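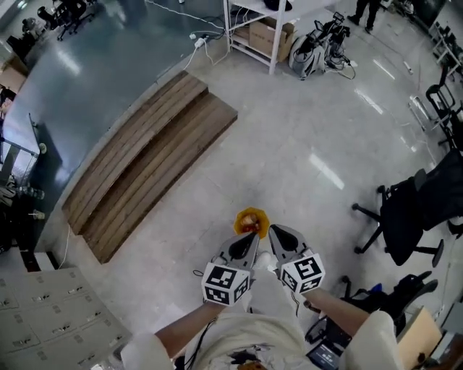 By the wooden steps, with the little orange thing on the floor.

I'd only gone in to fetch my cardigan, and there it was, sitting on that shiny grey floor as if it had paid to get in. Small, orangey yellow, a bit frilly round the edge.

"Is that a tart?" I said.

Thongchai Yimyam came over and had a proper look (he takes food very seriously, he once drove 50 miles for a custard slice). "Could be fruit," he said. "Could be one of those Meltatach things."

Well, I'd eaten Meltatachs all through August and I'd have known one anywhere, so I told him no, and he said the summer ones were different, and off we went! We must have stood there arguing for around 3 minutes. My gran had a dog called Grinder who'd have settled it in one gulp, and I said so, and Thongchai said that was hardly scientific.

The thing is, I'd been cross with him since the morning. He'd told Mishra I couldn't keep a secret, and Mishra had told me, so I wasn't the one with the problem, was I? I'd been planning a very cold sort of speech. I'd got two good lines ready and everything.

But you can't do a cold speech over a thing that might be a tart.

"You told Mishra," I said, still looking at the floor.

"I did," he said. "Sorry. I was showing off."

I thought about that for a bit. Then I asked if he wanted to go halves on a proper bun from the place on the corner, and he said he'd get his coat.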